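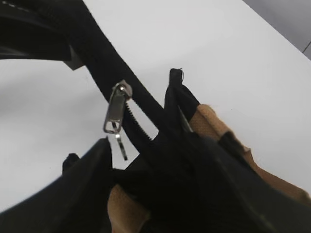
Questions about our black zip tote

We receive many messages about the black tote, so I have collected the usual questions on one page. If your question is missing, please write to us and Yanti Ismail or I will reply, usually before noon.

What is the bag made of?

The body is a thick black canvas. The handles are woven webbing in a tan colour, and there are small tan trims where they join the body. The zip slider and its pull are metal, in silver colour.

Is it the same bag which you sold under the name Illow?

It is the same pattern. Illow was the name of our first series, which we sewed in the old room in Seltmont. The present one is called Wedenia. The canvas is a little heavier now and the zip is longer, so the bag opens wider.

How should I open and close the zip?

Put the bag on a table and hold the fabric at the end of the zip with one hand. With the other hand, pull the slider slowly along the line of the teeth, not upwards. When the bag is very full, press the two sides together first. Most broken zips that come back to us were pulled up at an angle with one hand.

The zip has become stiff. What can I do?

Rub a plain white candle along the teeth, both sides, and move the slider from one end to the other a few times. Wipe off what is left with a dry cloth. Please do not use cooking oil — it goes into the canvas and stays there as a grey mark.

I found a loose thread near the opening. Should I send the bag back?

A short thread end is normal after sewing. Cut it close to the fabric with small scissors and do not pull it. If you see that a seam is opening, stop using the bag and send us a photo of the place, taken in daylight.
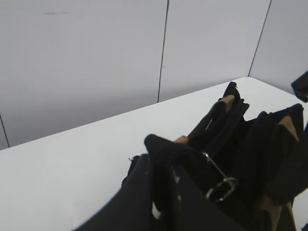 For seams we do the repair without payment during the first 3 years. You pay only the post to us. Munther Sleiman does these repairs himself, and he needs almost 15 days when there are many bags waiting, for example in May.

How much weight can it carry?

We advise up to 15 kilos. The webbing will hold more, but the canvas under the handles begins to stretch and the bag will lose its straight shape at the top.

Can I wash it in the machine?

We do not recommend it. The tan parts can become darker and the canvas gets creases which are hard to remove. Clean the outside with a damp sponge and a small amount of mild soap, then leave the bag open, standing, until it is fully dry. Inside, turn out the corners and brush them.

How do I get the creases out?

Fill the bag with towels so that the sides are straight, and leave it like this for one night. If the creases are still there, iron the canvas through a cotton cloth at medium heat. Keep the iron away from the zip and the tan parts.
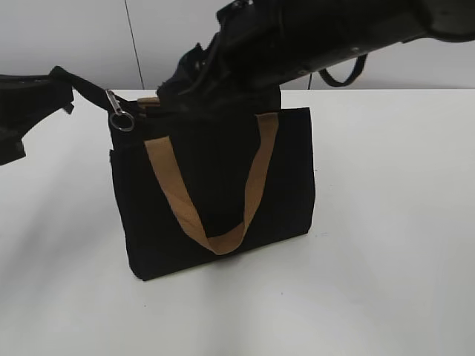 What is the best way to store the bag when I do not use it?

Keep it upright on a shelf, with the handles hanging down outside and the zip half open so that air can go in. If you have little space, fold it once across the middle, but change the place of the fold from time to time.

Can I order only the handles?

Yes, as a pair. Write the number 743 in your order, this is our number for the tan webbing. You will need a strong needle, or a shoe repairer can sew them for you.

Where do I send a repair?

Write first to Ruwan Khan at the workshop and wait for the address label. Please empty the bag and take any keys off the zip pull before you pack it.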